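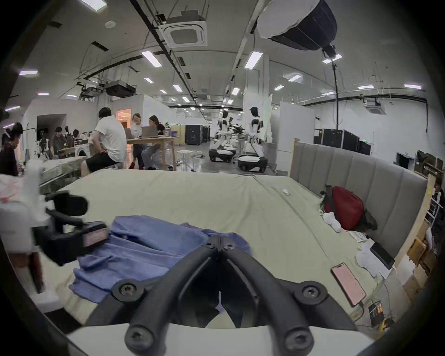
Blue cloth on the bed, red backpack against the headboard.

Karkis Tenants and Residents Privacy Group
Minutes, regular meeting, Friday, January 13, 2023
Back room, Melo Street library. Started 6:40, late, door was locked.

Present: Gopinath Iyengar (chair), Keabetswe Mabaso (minutes), D. Stępień, R. Barkalico, plus 19 residents on the sign-in sheet. Two more came in during item 3 and didn't sign.

Apologies: none received.

1. Last minutes
October minutes approved with one fix. Page 2 should read "city council" and not "county council". No November or December meeting so nothing else to approve.

2. License plate readers
Gopinath went through the city's reply to our records request. 118 pages, a lot of it blacked out. What we can make out:
- Readers on Melo Street and at both ends of the bridge have been live since last spring. Council voted on it as part of a "traffic equipment" line, no separate hearing.
- Retention period is blacked out. Cover letter says data is kept "as long as operationally needed".
- Sharing with other agencies is allowed with a supervisor's OK. No log of who asked, or none they gave us.
Long discussion. Stępień said the retention thing is the whole fight, if they dumped plates after a day she would have much less of a problem. Barkalico disagreed, doesn't want them up at all, said a short limit gets stretched the first time there is a bad crime in the news. A resident from the east side (name missed, sorry) said her car was broken into twice and she is glad of the cameras. Wanted that in the minutes. Somebody asked if the readers had led to any arrests. Not in the papers we got.
Agreed: appeal the redactions. Gopinath to draft, Keabetswe to check the deadline, which may be as soon as the end of this month.
Vote to ask council for a written retention limit: passed, two against, Barkalico abstained.

3. Building entry app
The management company wants all tenants on the phone entry app by summer. Keys to be "phased out". Complaints so far:
- App asks for location at all times, not only at the door
- Guests have to give a phone number
- Older tenants w/o smartphones told to "ask a family member"
- Landlord can see a list of every entry, by name and time
Stępień has read the terms. Entry history can go to "partners" and to police on request, it doesn't say warrant. She read the paragraph out twice. Question from the floor on whether a tenant can refuse. Depends on the lease, older leases mention keys by name, newer ones just say "means of access". People should dig out their lease and look before they click agree.
Petition for a plain key or fob option has 80 signatures. Mr. Barkalico thinks we need more before it goes in, Keabetswe said send it now and keep collecting. Agreed to send now. Copy to the council member for the ward too.
Sombody raised whether people who signed could get trouble over it at renewal. Gopinath said retaliation is against the law here but that proving it is slow. Will ask the legal aid clinic for a one page handout.

4. School attendance software
Short item, ran out of time. Parents got a notice about software that flags students by "risk level". Notice does not say what goes into the score. Two parents have written to the principal, one got a form letter back. Held over. Barkalico to find out when the school board meets and wether public comment needs sign up in advance.

5. Money
Around 20 dollars left after copying fees. Records office charges by the page, appeal itself is free. Hat went round, total to be reported next time.

6. Other business
- Mailing list: three people asked to come off it, done.
- Stępień asked that we stop posting the sign-in sheet online. Agreed without a vote. Old ones to come down as well, Keabetswe to do it this weekend.
- Request for Spanish copies of the entry app flyer. Need a translator, ask around.
- Chairs go back in the closet, not the hallway. Library has complained.

Next meeting: same room, second Friday of next month, 6:30. School item goes first.

Closed 8:25.
K. Mabaso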